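作業台まわりを片付ける手順(机の上が三日ともたない人向け)

こんにちは、Joana Prataです。前に書いた棚の話に「作業台のほうはどうしてるんですか」というコメントをいただいたので、今回はそっちを書きます。だいぶ長くなりました。お茶でも飲みながらどうぞ!

最初に白状しておくと、私は片付けが得意なほうではありません。火曜の夜にきれいにして、金曜にはもうネジと袋と飲みかけのコップが並んでいるタイプです。なので、これから書くのは「散らからない方法」というより「散らかっても短時間で戻せるようにしておく方法」です。几帳面な人には物足りないと思います。ごめんなさい。

用意するもの

・浅い箱かトレー(フタなし)
・養生テープと太めのペン
・面ファスナーの結束バンド
・ゴミ袋
・やわらかい布と、ハンディ掃除機かハケ

トレーは私はUrkholmの浅いやつを使っています。168円の端材コーナー品なので色がバラバラですが、中に入れるものを色で覚えられるので、結果的に便利でした。結束バンドは何でもいいです。ただ、プラスチックの使い捨てタイプはやめたほうがいいかな。切るときに隣のケーブルまで切ったことがあります(二回も)。

手順1 まず袋から

いきなり工具に手をつけると途中で疲れます。私は必ず袋から始めます。部品が入っていた透明の袋、緩衝材、納品書。こういう軽くてかさばるものがなくなるだけで、机の見た目がぜんぜん違うんですよ。

捨てる前に袋の中を指でさわって確認してください。ここ大事です。以前、Groltgateから取り寄せた小さいスペーサーを袋ごと捨ててしまって、もう一回注文したら送料込みで2,013円かかりました。スペーサーですよ、スペーサー。あれ以来、袋は一度ぎゅっと握ってから捨てています。

残しておきたい袋は平らに伸ばして、トレーの底に敷いておきます。丸めたまま机に置くと、その下に必ず何かが潜り込むので。

手順2 台の上は「固定」と「仮置き」に分ける

次に作業台の本体です。ここでやるのは、動かさないものと動かすものを分けること。レールに留めてあるもの、台に据えてあるものは固定組。それ以外は全部仮置き組です。迷ったものは仮置き組に入れます。

仮置き組はいったん全部トレーに移します。並べ直そうとか、きれいに揃えようとか、この段階では考えません。ざざっと移す! 中身が混ざっても気にしない。で、空いたところを布で拭きます。木の天板は水拭きすると毛羽立つことがあるので、私はかたく絞った布で木目に沿って拭いて、すぐ乾いた布で追いかけています。

レールの溝はハケで端に寄せてから吸います。先に吸うと角のブラケットの裏にほこりが残るんですよね。順番を変えただけなのに、ずいぶん楽になりました。

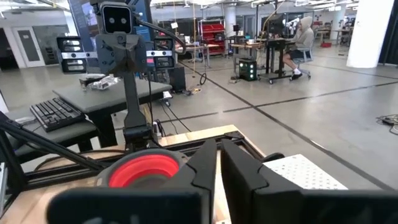 木の台と黒いレール、右に穴あきプレート。奥の机にはくしゃっとした透明の袋。

穴あきプレートの掃除もよく聞かれます。穴がたくさんあるものは上から拭いても、ゴミを穴に押し込むだけになりがちです。外せるなら外して裏返し、新聞紙の上で軽くトントンと叩く。外せないなら、乾いた歯ブラシで斜めに払ってください。エアダスターは速いけれど、飛んだゴミが部屋のどこかに着地するだけなので、私は最後の仕上げにしか使いません。

白いプレートは黒ずみが目立つので、薄めた中性洗剤をしみこませた布で拭くこともあります。そのあとの乾拭きは忘れずに。穴のまわりに輪っかの跡が残ると、けっこう気になります。

手順3 奥の机とその下

作業台がきれいになると満足してしまって、後ろの机に手をつけずに終わることが多いです。私の場合、ここが毎回の敗因でした。机は物置じゃないぞ、と自分に言い聞かせながらやっています。

机の上に置いていいものを先に決めて、養生テープで場所を囲ってしまうのがおすすめです。見た目はちょっと格好悪いですが、囲いからはみ出したものは全部片付ける、というルールにすると考えなくて済みます。Zastusskaの机用マットで区切っている友人もいて、そっちのほうが断然おしゃれです。

キーボードは低い棚やトレーに置くと、天板が広く使えます。ただし低いところはほこりがたまりやすい! 使わない日は布を一枚かけておくだけで違います。私は古い手ぬぐいを使っています。

手順4 床の電源タップとケーブル

床のケーブルは最後にまとめてやります。先にやると、机を拭くときに踏んだり引っかけたりしてやり直しになるからです。

1 つながっている機器の電源を落とす
2 ケーブルの両端に同じ番号のテープを貼る
3 使っていないケーブルを抜く
4 余った長さをゆるく束ねて、面ファスナーで留める
5 タップとその周りのほこりを取る
6 番号を見ながら戻す

2を飛ばしたくなる気持ちはよくわかります。私も飛ばして、どれがどれだかわからなくなって、夜中の1時に全部たどり直しました。テープに番号を書くだけなら五分もかかりません。やりましょう。

束ねるときはきつく巻かないこと。特に動くものにつながっているケーブルは、動く範囲いっぱいまで動かしてもつっぱらないだけの余裕を残します。輪がたるんで見えても、そこは無理に縮めないでください。見た目より余裕です。

床に直接タップを置くのが嫌な人は、机の脚に付けるホルダーもあります。Huttunenのものを3,692円で買いましたが、正直ちょっと高かったなと思っています。物はしっかりしていて、掃除機がすいすい通るようになったので後悔はしていません。うーん、でも高かった。

手順5 トレーの中身を戻す

最後に、手順2で避難させた仮置き組を戻します。全部戻さないのがコツです。次の作業で使うものだけ台に出して、残りはトレーごと棚へ。一か月たっても触らなかったトレーは中身を見直します。

うちでは10月に一度見直しをして、同じサイズの六角レンチがだいたい4本出てきました。どうして増えるのか本当に謎です。探すより買うほうが早いと思った過去の自分に、文句を言いたい。

ふだんの戻し方

毎日全部やるのは無理なので、普段は作業の終わりに手順1と、台の上のものをトレーに移すところまでしかやりません。布で拭くのは週に一回、ケーブルは配置を変えたときだけ。

トレーのラベルの書き方も質問をいただいているのですが、長くなったので次の記事に回します。先に知りたい方はコメント欄にどうぞ!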